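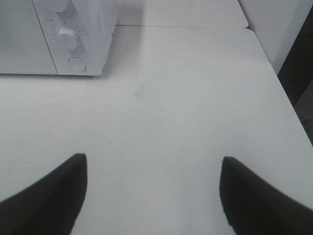
Katano Microwave Kit: README

Katano is a task kit for people who want an arm to work a plain kitchen microwave: open the door, put a plate in, close up, set the dial, and do it all again in the other direction. It comes from the two of us at Anidis, Ruxandra Onu and Gheorghița Munteanu, and we have had far too much fun with it!

What you get

258 recorded episodes, with a wrist view and a fixed view for each
Task scripts for door, plate, dial and button
A scoring sheet you can fill in by hand or load from a file
Crichton, our small playback tool (it scrubs both views together, and we use it every day)

Tasks

There are nine tasks in this release. The door ones are the best place to start, and they are harder than they look. A door with a push button needs a firm press in the right spot, then a second move to swing it wide without shoving the whole oven across the table. Plate tasks come next. Dial tasks are the ones we love most, because a small slip of the fingers shows up right away as a wrong setting.

Each episode starts from a reset pose and ends at a stop signal or after 30 seconds, whichever comes first. Failed tries are kept and marked as failed. Please don't throw them out, they are some of the most useful data in the set.

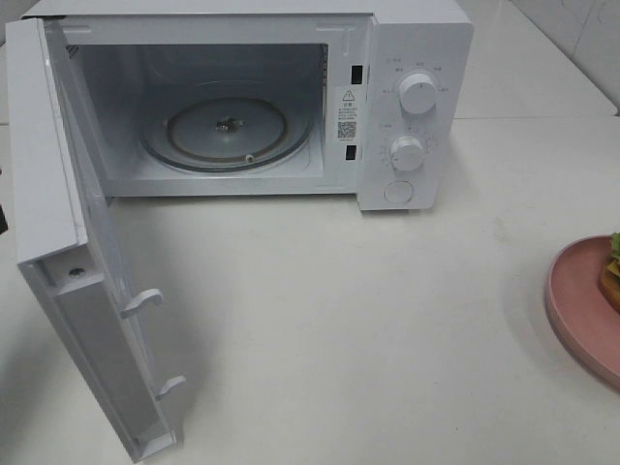

Do I need the same microwave to use the kit?

Any countertop model with two knobs and a side-hinged door should do. Measure the door swing and the knob spacing, put both in the setup file, and run the door task slowly a few times before you turn the speed up.

Setup

Keep the oven unplugged for every task, and tape the cord out of reach of the arm. Leave about 400 mm of clear table in front of the door. Run the check script before your first session and again any time the table has been bumped.

Known issues

Pale surfaces and soft shadows can throw off depth estimates near the base of the oven. The glass turntable is also tricky, so we suggest working from the color views there.

Changes

4/6/22: dial tasks added, folder names cleaned up. The Grivesitz layout from the first release still loads, but new episodes use the new one.

Fixes and odd results are very welcome, send them to Gheorghița with the episode name in the subject line.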